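Nanberg bench notes, July, 4:30 pm

Same question as last month: can this thing clear up after people yet? Short version, it can clear up some things, slowly, if they're the right things. Anyway, notes before I forget.

1. Glassware
I want the Clernton demo to be a kitchen counter, so glassware has to be in there. I'm putting it in the back corners for now, pink glass on the curly rack and the plain clear one over by itself on the left. The clear one worries me more. I can hardly pick it out against the tile and I know where it is! Whatever we do about depth, we need something for see-through stuff before I'd trust it near my own sink. Kellisano people have asked twice for a dishwasher-loading run and I keep saying no.

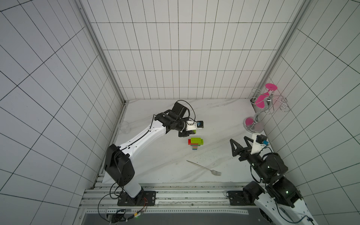

2. Bricks
Toy pickup is the chore I'd pay for (anyone who has stepped on one of these in socks will agree). A single 2x2 lying out on the marble, studs up, is a fair target and the wrist view shows the other arm's fingers and the brick nicely together. Stacks are another story. Grab too low and you split it, too high and you only get the top layer. I set the limit at 200 tries per policy so we stop arguing from three good clips. Also want the Shahbazi fingertips on for the next batch - the stock ones are wide for small bricks.

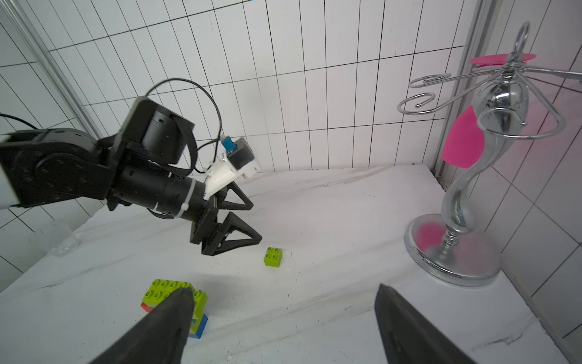 3. Mixed clutter
So this is the one I care about, bricks and a fork on the same table. A person would sort that without looking up from the phone. For us the fork is flat metal on a flat shiny top with nothing to get under, and the handle end is the only bit I'd go for.

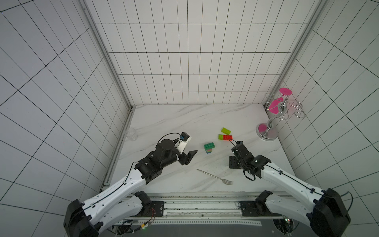
My guess is we do bricks first with both arms, then let whichever arm is closer take the fork. Two arms near one pile means lots of polite waiting, and I'd like to cut the pause to 7 seconds before anyone outside sees it. Log folder is at 1690 episodes, somebody please prune the duplicates.

Would I let it do my counter? Forks and bricks, sure, with me in the room. Glasses no.

To do: re-check left wrist calibration, order more zip ties, ask Shahbazi about lead time.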